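Shared kitchen and coffee corner, second floor, room 34
Monthly safety check, November, with comments
Checked by: Zulkifli Wibisono
Copy to: Tín Khổng (building desk)

Marks used: OK = no action. FIX = must be repaired or changed. WATCH = look again next month.

1. Electrical

1.1 Kettle cord and plug. OK. The cord was replaced in summer and has no cracks.

1.2 Coffee machine (Tokgöz). WATCH. The plug is good but the socket plate moves a little when I pull the plug out. I tightened the screw one half turn. Please do not plug in the toaster at the same socket.

1.3 Extension cords. FIX. One cord is lying under the rug by the window. This was written also in the last check. A cord must not be under a rug. Tín, can we get a wall clip from Jerska, same as in the corridor?

2. Hot drinks and cups

2.1 Hot water tap. OK. The child lock works. I tried it six times.

2.2 Paper cups. WATCH. The new cups are thinner than the old ones from Grateo, and with tea the side becomes soft. Use two cups together for tea, or bring a mug.

2.3 Cup holders. OK. Please put the cup in a holder when you go away from your drink. A cup alone near a table edge is the most common spill in our book.

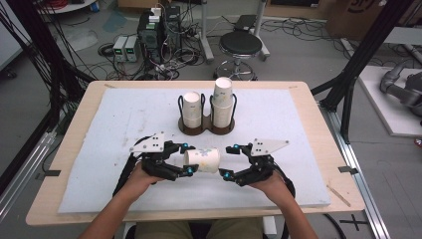
Item 2.3: paper cup and double holder, foam board on the table.

2.4 Lids. FIX. Box is empty. Ordered, order number 2142.

3. Tables and floor

3.1 Table edges. OK. No splinters. The short table has one rough corner, which I sanded and covered with tape.

3.2 Table legs. OK. All screws were checked with the small key.

3.3 Table tops.
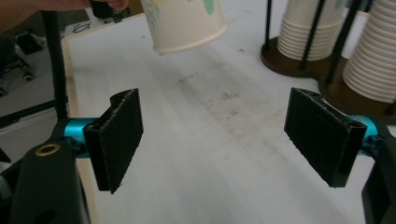 Cleaning of the table tops is WATCH. The Diluteck cleaner must be mixed with water before use, and I think some persons use it directly from the bottle, because the spray bottle was sticky at the neck. The correct line is marked on the bottle with red pen. On a white top, such as the one under the black finger pads, please wipe again with clean water after the cleaner, because dry cleaner is also white and you will not notice it until your sleeve is on it. On Sunday the room is not cleaned, so whoever is last must do this.

3.4 Floor near the sink. FIX. The mat is curled up at one corner and I caught my shoe on it. I turned the mat around so the bad corner is against the wall, but this is only for now.

3.5 Path to the door. OK. I could walk with a full tray and did not need to turn sideways. 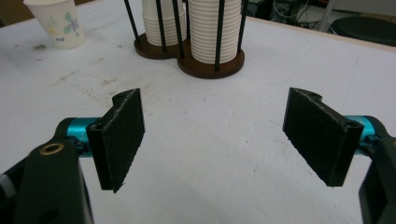
4. Fire and exit

4.1 Extinguisher. OK. Needle is in the green part, pin and seal are in place.

4.2 Fire blanket. FIX. It hangs behind the apron hook and the aprons are covering it. Move the hook, not the blanket.

4.3 Door. OK. Closes by itself in less than 20 seconds.

4.4 Emergency light. WATCH. It came on when I pressed the test button, but weaker than the one in the corridor.

5. First aid box

5.1 Plasters. OK.

5.2 Burn gel. FIX. Two packets are past the date. I took them out, so at present there is only one.

Comment from Tín Khổng: Clip for 1.3 is requested. For 4.2 I will bring the drill on my next round. Please send me the size of the mat.

Reply, Z.W.: Mat is 60 by 90 centimeters. Thank you.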